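Chapter 4
Getting There Slowly: Travel by Rail and Ferry

In this chapter
Why the journey counts as part of the trip
Reading a timetable across borders
Packing for a route with many changes
Keeping a travel log

My first long trip without a plane ran 1,061 miles, from Groltport to Okcombe, and I still get a little giddy thinking about it. There were night trains, a ferry with a terrible piano in the lounge, and one tiny railcar that stopped in a field so the driver could let two schoolchildren off. I had picked the route from a map because I liked the shape of the coast. That was all the planning I did, and you will do better after reading this chapter!

Travel writers and tour planners use the term slow travel for trips in which the traveler moves over land or water and stops often along the way. It has little to do with speed as such. A fast train can be part of a slow trip if you get off it in a town you have never heard of and stay for lunch. What matters is that the places between the start and the finish get some of your time.

Radomír Ševčík, whose route diaries we will read in Section 4.3, once spent 19 days on a line that most passengers finish overnight. He got off at every junction. His notes on the station café at Wamo (plum dumplings, a stove, a wall of old ticket punches) run longer than his notes on the capital, and they are a joy.

Long routes also change how you pack. You carry your bag up and down a lot of stairs, so you bring less, and you wash what you have as you go. Dark clothes that dry overnight on a hanger are worth more than a week's worth of shirts. Section 4.2 has a full packing list, with weights.
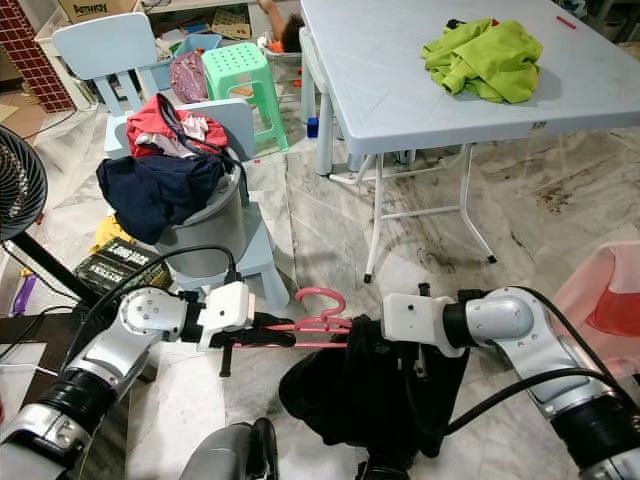
Figure 4.1 A black garment on a pink plastic hanger.

Timetables come next, and I promise they are more fun than they look. Most of the trouble beginners run into happens at the change from one service to another. A connection of 60 minutes sounds generous until the train pulls in at one end of town and the ferry leaves from the other. Zane Mägi's worked route in Section 4.1 shows how to draw a trip as a chain of connections and mark the weak links before you buy a single ticket. Try it with a trip you have already taken. You may be surprised at how lucky you were!

Finally, keep a log. Write in it while you are moving, even if the train shakes and your handwriting goes to pieces. Smells, prices, what the woman across the aisle was eating, the color of the river at Bartoš in May: these are the things that slip away first.

Before you read on
Choose two towns you would like to visit that share a rail line or a ferry route. Find every stop between them and pick one you know nothing about. Write a paragraph on what you expect to find there, and keep it with your notes until you reach the review at the end of the chapter.

Key terms
slow travel, connection, through ticket, railcar, route diary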